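Carisow Support Forum > Synchronization > Network Drives

Topic: File names that differ only in upper and lower case are copied on every run

prosside_admin
Our office synchronizes a shared project folder between a Windows server and a Linux storage unit, using Carisow in two-way mode. Since the storage unit was replaced in November, the same 204 files are listed as "new" each time the job starts. The files are copied, the log reports no errors, and on the next run they are listed again.

The affected files have one thing in common. At some point a user renamed them and changed only the case of a letter, for example from "Report.doc" to "report.doc". We would like to know whether there is a setting that makes the program treat both names as the same file.

plirkero_support
Thank you for the detailed report. Windows keeps the case of a file name but ignores it when comparing two names. Most Linux file systems treat the two spellings as separate files. Please open the job settings, select the Comparison page and check whether "Ignore case in file names" is enabled. For jobs created before the storage unit was replaced, the option may still be set to "Automatic", and the automatic test is performed only once, when the job is first saved.

Please also inform us whether both spellings exist side by side on the storage unit.

prosside_admin
The option was set to "Automatic". I have changed it to "Always" and the list has become shorter, but 131 files remain. For these, both spellings do exist on the storage unit, with different dates.
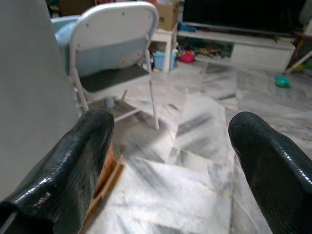
Marble floor tiles, white with gray veining.

peeters_it
I must advise against the setting "Always" in this situation. Where two spellings exist, the program has to choose one of them, and the user is not asked. We lost a week of changes in this manner. The correct procedure is to disable the job, clean up the storage unit by hand, and only then change the option.

plirkero_support
We do not fully agree with this description. With "Always", the file with the later date is used and the other one is moved to the folder for deleted files, provided that the backup option is active. It is active by default and keeps files for 30 days. No data is removed without a copy.

peeters_it
The default applies to new jobs only. Jobs imported from an older version keep their previous setting, and in our case that was "Off". The manual does not mention this. I would also point out that the later date does not always belong to the correct version of a file, particularly if a user has opened and saved the wrong one.

plirkero_support
The point regarding imported jobs is correct, and we will have the manual amended. Our recommendation for prosside_admin is as follows:

1. Disable the schedule for the job.
2. Confirm on the Backup page that deleted files are kept.
3. Start the job in preview mode and save the list of conflicts.
4. Rename or remove the unwanted spelling on the storage unit — not on the Windows side.
5. Run the job once by hand before the schedule is enabled again.

prosside_admin
The steps have been carried out. In most cases the older spelling could be removed. For 8 files the contents differed in both directions, and these were returned to the departments for a decision. The preview list is now empty apart from those files, and they have been excluded with a filter for the time being.

peeters_it
I am glad to read this. I remain of the opinion that the program should stop and ask when it finds two spellings, whatever the setting. An entry in the log is not sufficient for a job that runs at night.

plirkero_support
The request has been forwarded to development. We cannot name a version at this time. The topic will stay open until the excluded files have been resolved.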